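ドラム式の排水エラー、糸くずフィルター清掃後も再発する件

洗濯機・乾燥機 板 > 故障・メンテナンス
回答受付中

1 投稿者:kanso68
設置から6年のドラム式。洗濯は完了するが、脱水の前で排水エラーが出て停止する。頻度は3回に1回程度。電源を入れ直して脱水のみを実行すると、ほぼ通る。

実施済みの作業は以下のとおり。
・糸くずフィルターの清掃(毎回)
・排水トラップの分解清掃(先月)
・排水ホースの目視、折れなし

設置場所は2階の洗面所。防水パンあり。排水口は本体の真下。ホースは本体の背面から出て、パンの中を半周して排水口に入っている。
ポンプ交換を依頼する前に切り分けておきたい。手順を教えてほしい。

2 投稿者:haisui_memo
上から排水する方式か、下から自然排水する方式かで話が変わる。ドラム式はポンプ排水の機種が多いが、自然排水(排水弁)の機種もある。取扱説明書の仕様欄に排水方式の記載があるはず。

3 投稿者:kanso68
>>2
仕様欄を確認した。自然排水ではなくポンプ排水。排水時に唸るような音がする。

4 投稿者:haisui_memo
>>3
了解。ポンプ排水で、再始動すると通るなら、詰まりきってはいない。候補は次の順。

1) 排水ホース内部の堆積(外からは見えない)
2) ポンプの羽根車への糸や髪の絡み
3) 水位センサーのエアホースの詰まり、または水滴
4) 泡

3と4は見落とされやすい。排水が終わっているのに、水位が下がっていないと判定されるとエラーになる。

5 投稿者:zabu_n
4の泡に一票。洗剤の量は?
うちは同じ症状で、洗剤を規定量に戻したら出なくなった。液体洗剤をキャップ目分量で入れていた。

6 投稿者:kanso68
>>5
洗剤は自動投入。濃縮液体で、設定は製品の表示どおり。柔軟剤も自動投入。

7 投稿者:zabu_n
>>6
自動投入の設定値が合っていても、銘柄を替えたときに濃度の違いで過剰になる。水30Lあたりの使用量を見直したほうがいい。あと軟水の地域は泡が残る。

8 投稿者:パッキン交換済
泡説には懐疑的。泡が原因なら、エラーの前に泡消しの動作(給水と待機の繰り返し)が入る機種がほとんどで、運転時間が目に見えて延びる。>>1 に運転時間の記述がない。延びているかどうかを先に書いてくれ。

9 投稿者:kanso68
>>8
標準コースの表示時間に対し、延長は記憶にない。次回から計測する。

10 投稿者:Irkine住設の下請
設置業をやっている。排水口が真下で、ホースがパンの中を半周という施工が気になる。
ホースを排水口のエルボに差し込む深さが足りないか、逆に差し込みすぎて先端がトラップの壁に当たっていることがある。当たっていると開口が塞がり、流量が落ちる。脱水のみで通るのは、残水が少ないためと説明がつく。

確認方法。
・運転停止中に給水栓を閉め、電源プラグを抜く
・フィルターから残水を抜く
・エルボの差し込みを外し、ホース先端に当たり跡がないか見る
・バケツに直接排水させ、エラーが出るか比較する

バケツ比較が一番早い。ただし水量があるのでバケツは2個。溢れる前に一時停止すること。

11 投稿者:パッキン交換済
>>10
バケツ比較は賛成。ただし先端をバケツの縁より高く上げないこと。揚程が変わると比較にならない。

12 投稿者:kanso68
>>10 >>11
真下排水なので、本体を動かさないとエルボに手が届かない。かさ上げ台は使っていない。

13 投稿者:Irkine住設の下請
>>12
それなら一人での作業はやめたほうがいい。ドラム式は前が重く、傾けると戻せなくなる。かさ上げ台を入れる工事を同時に頼めば、今後の清掃も前からできる。当社の場合、台の部材と作業で1000円単位の見積りになるが、地域差があるので金額は書かない。

14 投稿者:gomu_no_naka
横から失礼。排水系の前に、ドア周りの点検も入れておくべき。ゴムパッキンの折り返しに溜まった糸くずや小物は、運転中に外槽側へ落ちる。そこからポンプへ流れる。ヘアピンやワイヤーの破片が羽根車に噛んだ例を二度見た。

15 投稿者:haisui_memo
>>14
フィルターで止まるのでは。

16 投稿者:gomu_no_naka
>>15
フィルターで止まる大きさのものは止まる。細長いものは縦に抜ける。フィルターの手前に引っ掛かって、そこに髪が絡んで栓になることもある。「フィルターは毎回清掃」だけでは、フィルターを抜いた穴の奥が見えていない。懐中電灯で奥を見たかどうか。

17 投稿者:kanso68
>>16
奥は見ていない。今夜確認する。

18 投稿者:Yang
排水エラーの相談で毎回パッキンの話になるが、順序としては後でいい。パッキンの汚れで起きるのは臭い、黒カビ、水漏れが主で、排水エラーに直結する割合は低い。

19 投稿者:gomu_no_naka
>>18
割合の根拠は?

20 投稿者:Yang
>>19
自分の修理記録。統計と呼べる数ではない。だから「低い」としか書いていない。

21 投稿者:gomu_no_naka
>>20
では主張は同程度の強さということで。手間が5分で済む点検を後に回す理由もない。点検の要領を貼っておく。

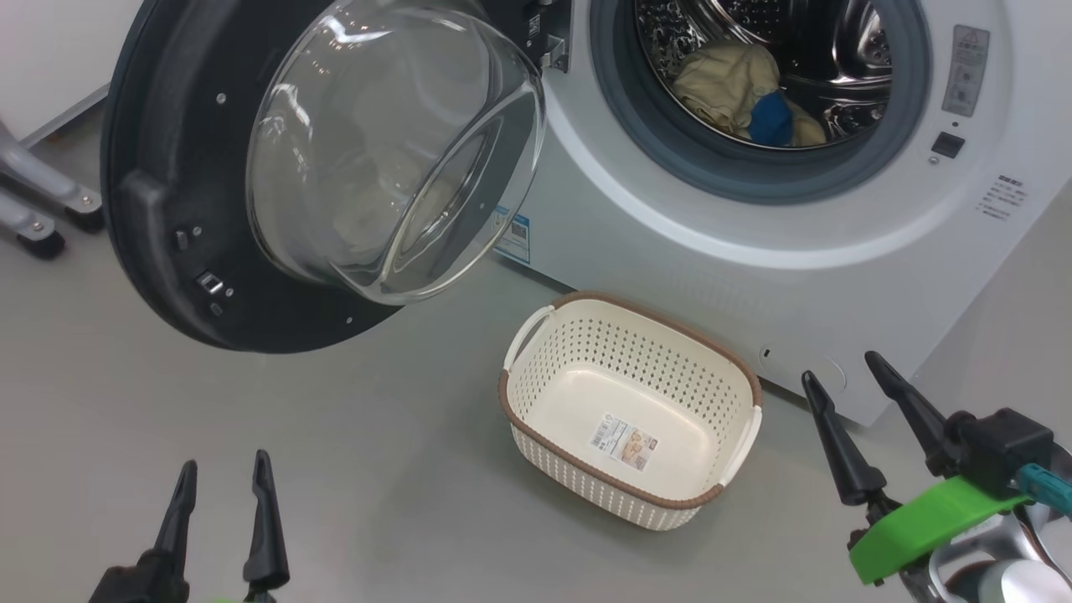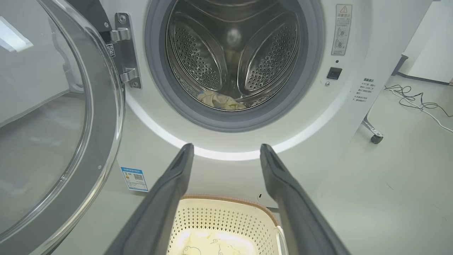 パッキンの点検は、洗濯物を全部出して、電源を切ってから始める。ゴムの折り返しは手前と奥の二重になっている機種が多く、手前だけ拭いて終わりにしている人が多い。指で下側をめくり、6時の位置から左右に見ていく。水抜き穴がある機種は、穴に糸くずが詰まっていないかを見る。ドアは途中で止めず、2枚の写真のように大きく開けること。半開きだと肩が当たり、下側の折り返しまで覗き込めない。ついでにドアのガラスの外周も拭く。ガラスがパッキンに接する線に洗剤かすの輪が残っていると、そこから滲む。歯ブラシは毛先の硬いものを避ける。塩素系を使う場合はゴムへの放置時間を守り、拭き取り後に槽洗浄コースを回す。

22 投稿者:zabu_n
>>21
2枚目、ヒンジのネジが見えているが、うちのは下側のネジが緩んでドアが下がっていた。閉めるときに少し持ち上げないと掛からない状態。あれも締め付け確認の対象に入れていいか?

23 投稿者:gomu_no_naka
>>22
入れていい。ただし締めるだけ。外すとドアの位置がずれて、今度は本当に漏れる。

24 投稿者:パッキン交換済
>>23
補足。緩みが再発するならネジではなく受け側の問題。ネジロック剤で固めると次の修理で外れなくなるので使わないこと。

25 投稿者:kanso68
報告。フィルターを抜いた穴の奥を見たところ、奥の右側に髪と糸の塊があった。ピンセットで除去。長さは指一本分。金属類はなし。パッキンの下側には糸くずと1円玉。水抜き穴は問題なし。
標準コースを1回運転。表示時間どおりに完了、エラーなし。

26 投稿者:Yang
>>25
1回では判定できない。元の頻度が3回に1回なら、何もしなくても3回中2回は通る。連続10回は見てほしい。

27 投稿者:haisui_memo
>>26
同意。あと洗剤の設定は変えないこと。条件を二つ同時に動かすと切り分けにならない。

28 投稿者:kanso68
>>26 >>27
了解。洗剤はそのまま、10回まで記録する。

29 投稿者:Irkine住設の下請
塊が出たのなら、その先のホースにも同じものが溜まっている可能性が高い。6年間一度も外していないホースは、内面がぬめりで細くなっている。10回通ったとしても、ホースの点検は年内にやること。

30 投稿者:パッキン交換済
>>29
ホース交換なら純正を。汎用品の蛇腹は内面の凹凸が深く、堆積が早い。

31 投稿者:zabu_n
>>30
それは言いすぎ。汎用でも内面が平滑なものはある。型番で選べば問題ない。

32 投稿者:パッキン交換済
>>31
選べる人は選べばいい。選べない人への助言として書いた。

33 投稿者:kanso68
10回の結果。
1〜6回目:エラーなし、表示時間どおり
7回目:排水エラー1回。毛布コース、再始動で完了
8〜10回目:エラーなし

頻度は下がったが、ゼロではない。

34 投稿者:haisui_memo
>>33
毛布は水量が多い。流量不足の線が残っている。ポンプよりホースかエルボを先に。

35 投稿者:Yang
>>33
こちらもホース側に一票。>>21 の点検を後回しでいいと書いた件は、塊が出たのがフィルター奥なので撤回しない。

36 投稿者:gomu_no_naka
>>35
1円玉はパッキンから出ている。

37 投稿者:kanso68
>>34
かさ上げ台の設置とホース交換をまとめて依頼した。作業は7月。エルボの当たり跡の有無は当日見せてもらい、ここに書く。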